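Proyecto Stunora. Informe de avance, julio
Célula de manipulación 2, sede de Filtville
Responsable: Salamatu Balogun

1. Estado general
La célula está operativa. En el periodo se cerraron la revisión de la muñeca, la recalibración de la cámara cenital y el ajuste de la pinza. Horas de brazo acumuladas: 1593. El siguiente mantenimiento mayor corresponde a las 3000.
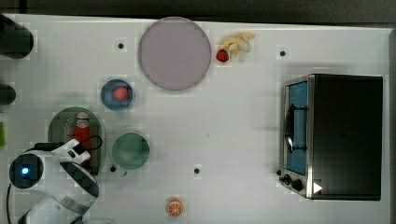
La recalibración cenital se repite tras cualquier intervención en el soporte. El error residual medio quedó en 6 píxeles antes del ajuste y dentro de tolerancia después.

2. Disposición de la mesa
Se mantiene la configuración acordada con Hiluvov: vajilla, alimentos, botella de ketchup y horno. Los cambios de posición se anotan en el registro de la célula.

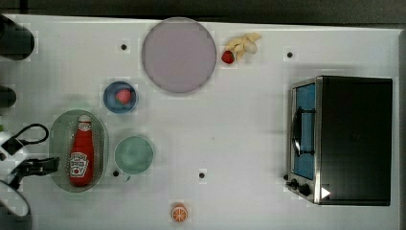 Fig. 2. Vista cenital, con la botella en la bandeja ovalada y el horno a la derecha.

3. Brazo y cableado
Se sustituyó una brida del cable de la muñeca por desgaste. Se revisó el par de los tornillos de la pinza y se limpiaron los conectores. Queda pendiente el repuesto del cable, pedido a Fashola con plazo de 20 días.
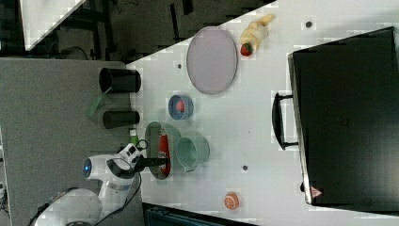
Fig. 3. Brazo extendido sobre la mesa, con la pinza en la bandeja ovalada.

4. Pinza y cámara de muñeca
Se corrigió el paralelismo de los dedos y se verificó el enfoque a corta distancia con la botella de fieltro.

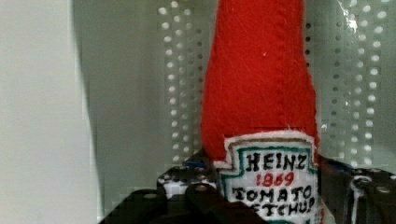 El procedimiento de enfoque se incorpora a la lista de comprobación de arranque. Para el próximo periodo se prevé instalar el cable nuevo, repetir la calibración y entregar el registro de incidencias. No se solicita variación presupuestaria.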